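Section 3: Laying the cloth and setting out

Right, you've got the table up and the legs locked (if you haven't, go back to Section 2, I'll wait). Now for the part I like best. This section covers getting the cloth on, getting it flat, and putting your bits and pieces down so they stay put. I wrote the first version of these steps for my sister-in-law, Kaja Mockus, who had bought the Nimmont folding table and rang me from her kitchen floor, so if the tone is a bit bossy in places, blame her!

What you need

The cloth that came with your Nimmont, or any cotton one of a similar size
The four cloth clips from the small bag
An iron, or a bath towel and some patience
A damp sponge

Before you start

Wipe the table top and let it dry completely. I mean it about the drying – a damp top grabs the cloth in patches and you'll be chasing wrinkles all afternoon. Run your hand along the edges as well, as crumbs love to hide in the hinge.

CAUTION: Don't iron the cloth on the table. The top is coated and the heat will mark it. I have a lovely iron-shaped patch on mine from one July when I was in a hurry.

3.1 Putting the cloth on

1. Fold the cloth in half lengthways with the good side inside, and find the fold with your finger and thumb.

2. Lay the fold along the hinge line in the middle of the table. The hinge is your ruler here, and it saves a lot of tugging later.

3. Open out the top half so it drops over the far side. Check that the overhang looks the same at both ends.

4. Smooth from the middle outwards with flat hands. Don't pull on the corners yet.

5. Clip the two far corners, then the two near ones. The clips are stiff when they're new, so push them on with the heel of your hand.

Note: if your cloth has a check or a stripe, don't panic when the lines go wavy. Cotton does that after a wash. Lift one corner, give it a gentle tug on the diagonal and lay it back down. Tamara Kobzar, who looks after the tables at the Clenddale hall, swears by doing this twice, and hers always look better than mine.

3.2 Setting things out

Start at the back and work towards yourself. If you do it the other way you'll be reaching over everything, and a sleeve is a terrible thing near a full glass. I put heavier things down first, one near each end, so the cloth has something to hold it while I fiddle about with the rest.
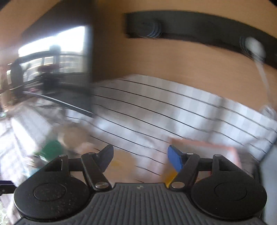
After that come the middling things, bowls and boxes and so on, and then the small stuff last of all. Set each one straight down and lift it straight up when you want to move it. Sliding is what rucks the cloth, every single time, and once you've got a ruck under a bowl you have to take the bowl off to get rid of it.

6. Leave a hand's width clear along the front edge. People lean there.

7. Keep anything heavy off the hinge line. The table will take it, but it wobbles.

8. Walk round to the other side and have a look from there. You'll spot things you missed (I always do).

CAUTION: Don't put hot dishes straight on the cloth. It's thin, and the coating underneath is no fonder of a casserole than it is of an iron. Use a mat.

3.3 If the cloth won't behave

It creeps towards one side. Your table probably isn't level. Go back to the foot adjusters in Section 2 and give the low leg a turn or two.

It shows the fold lines. Mist it lightly with water, smooth it with a dry towel and leave it for 20 minutes before you put anything down.

The clips keep popping off. Check you haven't got a double layer of hem in the jaw. If it still won't hold, the Pritard clips are a touch wider and fit the same edge. I switched to those for the thicker winter cloth and I haven't gone back.

3.4 Clearing away

Take things off in the opposite order, small stuff first. Unclip the near corners, fold the cloth in on itself so the crumbs stay inside, and shake it out of the back door. Sponge off any spots before it goes in the wash. Then wipe the table, clip the clips to each other so you don't lose one, and pop them back in the small bag. Folding the table itself is in Section 4.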